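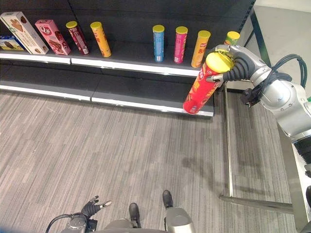
Right hand with a red can at the practice shelf, Trevden.

Progress report to Skindaden, 12/23/18
From: Aled Sayce, Zinditura cell

Hi all – quick one before the break. Most of this period went into the hands and very little into the shelf itself, so if you were hoping for new software, that's the next report!

The right hand had a stiff finger joint for a while. I swapped the joint pads, went over the pins with a brush and re-tensioned everything, and it took 11 evenings (I'd asked you for fewer, sorry). Since then we've logged 207 picks, 98 of them on cans. Tall cans are still my favorite test, they show up a lazy thumb right away.

The other big job was covering up. Grit was getting in at the wrist, so we now run a black fabric sleeve that stops just short of the fingers. It bunches up a bit in use and I'd like a better cuff, but the knuckles stay easy to reach with a driver. Bottles are on the test list too, and the rounded rubber fingertip matters a lot more there.
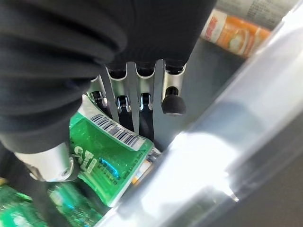 Spending and what's next

Spare pads and fingertips from Munasinghe came to $27 over budget. In May I want to redo the cable run along the right arm.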